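Comunidad de ayuda Skirkomeo
Inicio > Robótica y automatización > Taller compartido > Simulación

Las manos no alcanzan la posición ordenada en el simulador cuando hay una cesta sobre la encimera

Consulta planteada por Aatos Vuorinen
Vista 1.274 veces. Estado: resuelta

Estimados miembros de la comunidad:

Me dirijo a ustedes en relación con un proyecto de dos brazos que desarrollamos en el taller compartido Ferden. Antes de montar la estructura definitiva, estamos comprobando los movimientos en un entorno simulado de cocina, con un plato, una cesta de mimbre con asa metálica, una tabla de cortar y una lata tumbada sobre ella. Los antebrazos son grises y las manos, negras, con los dedos extendidos en la posición de espera.

El controlador Keleck acepta la orden de aproximación para ambos brazos. El izquierdo completa el recorrido hacia el plato. El derecho, en cambio, se detiene a 23 mm del objetivo y el registro devuelve el aviso 157, «contacto no previsto», aunque en pantalla no aprecio contacto alguno con la cesta. 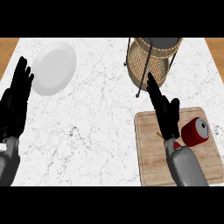 He repetido la prueba con la velocidad reducida a la mitad y el resultado es idéntico. También he revisado los límites articulares del brazo derecho, que coinciden con los del izquierdo. Agradecería cualquier orientación sobre los parámetros que procede examinar antes de trasladar la configuración al equipo real, cuyo montaje está previsto para marzo.

Reciban un cordial saludo.

Respuesta aceptada
Usuario: Tekin

Estimado señor Vuorinen:

El comportamiento que describe corresponde, con toda probabilidad, a la malla de colisión de la cesta. Muchos importadores generan por defecto una envolvente convexa única. En un objeto con asa, dicha envolvente abarca también el espacio comprendido entre el asa y el cuerpo, de modo que el motor físico registra contacto donde visualmente solo hay aire.

Se recomienda proceder como sigue:

1. Activar la visualización de las mallas de colisión y comprobar el volumen asignado a la cesta.
2. Sustituir la envolvente única por una descomposición convexa, con el asa y el cuerpo como piezas independientes.
3. Revisar el margen de contacto. Un valor de 4 mm resulta suficiente para manos de ese tamaño.
4. Repetir la aproximación del brazo derecho con el izquierdo en reposo.

Si el aviso persiste, conviene verificar la tabla de cortar por el mismo procedimiento, dado que el antebrazo pasa sobre ella.

Otra respuesta
Usuario: taller_norte

A mí me ocurrió algo parecido y lo solucioné reinstalando el programa. No sé si será el mismo caso. También puede retirarse la cesta y probar sin ella.

Otra respuesta
Usuario: mvelasco

Suprimir la cesta serviría únicamente como prueba de descarte. Añado a lo expuesto por Tekin que debe comprobarse la escala del modelo importado: si la malla visual se ha reescalado y la de colisión conserva el tamaño original, el síntoma es exactamente el mismo.

Comentario de Aatos Vuorinen a la respuesta aceptada

Confirmo que la envolvente de la cesta incluía el asa completa. Tras la descomposición, el brazo derecho alcanza el objetivo y el aviso 157 ha desaparecido del registro. La escala era correcta en ambas mallas. Queda pendiente la revisión de la tabla.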